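Sorting mixed household packaging: what goes in the paper stream?
April, by Bogdan Costache
Last updated Saturday, 7:40 p.m.

bcostache
Our building in Rernlow switched to separate paper and film bins. The hauler, Stisden, allows up to 13 percent contamination by weight before it bills a load as trash. We have 38 units on one set of bins and went over twice. I am writing a one-page guide for the bin room. Draft so far:

1. Paper bags. Empty them, fold them flat, put them in paper. Paper handles may stay on. Cord or ribbon handles come off.
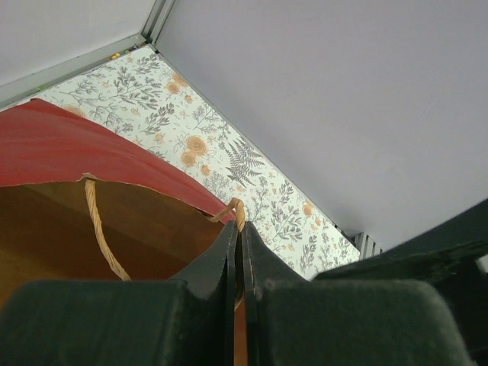 2. Fabric. Never in paper, whatever the condition. Textile fibers wrap around the sorting screens and the line has to stop to clear them.

3. Film and wrappers. Film bin only if the bag stretches when pulled. Otherwise trash.

Corrections welcome.

hdumitrescu
Item 2 needs more detail. Cotton and polyester look the same to most residents once there is a print on them, and the textile drop box takes both. I would write "all cloth, any fiber" and give the box location. I would also mention curtains, tablecloths and bedding by name.

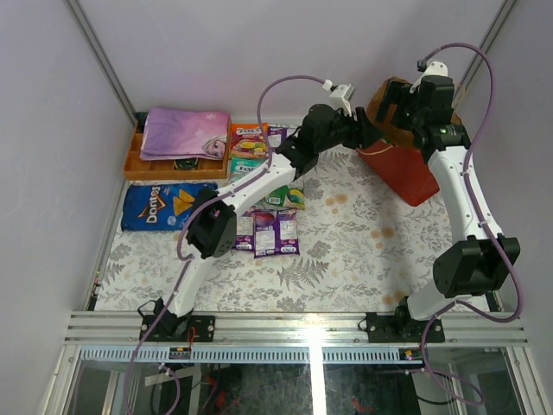

People read "textiles" as clothing and put everything else wherever it fits. We had a full set of drapes in the paper bin last year. The load was 470 pounds and the whole thing was rejected.

p_barbu
Disagree on listing items. Lists get long and residents stop reading. A tear test covers most cases: paper tears with a ragged edge, cloth and felt do not tear by hand, film stretches. Color is no guide. Some mills refuse deep-dyed stock, so ask the hauler before you write anything about it.
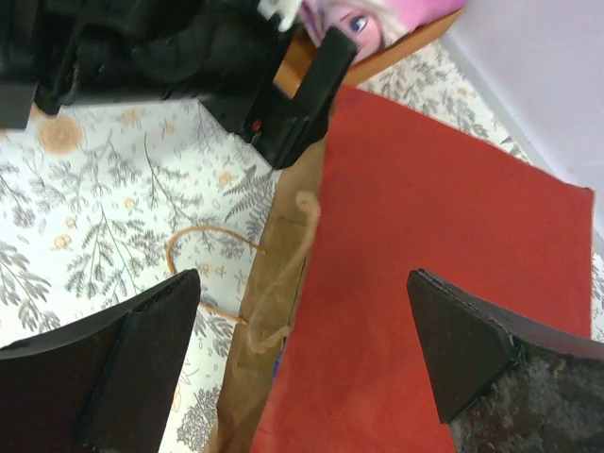
Red sheet, matte, a few creases. Tear test before binning.

hdumitrescu
The tear test fails on felt. Cheap craft felt pulls apart easily and the edge looks like soft paper. Wet a corner instead. Most paper weakens within a minute and felt does not.

p_barbu
Nobody is going to wet a corner in a bin room. If in doubt, trash.

jbarrera
Item 3 is where you are losing weight allowance, in my opinion. Snack wrappers are usually several bonded layers. They don't stretch, so your rule sends them to trash, but residents see "wrappers" in the heading and stop there. Change the heading to "Stretchy film" and give wrappers their own line. 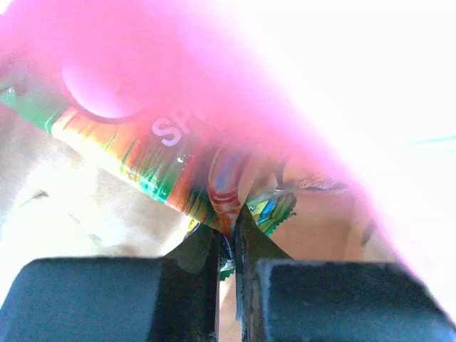
Snack wrapper, green and orange print, crinkled plastic.

bcostache
Agreed on splitting item 3. I will use "all cloth, any fiber" for item 2 and leave out both the tear test and the water test. Stisden has not answered on dyed paper. I'll post the revised sheet when they do.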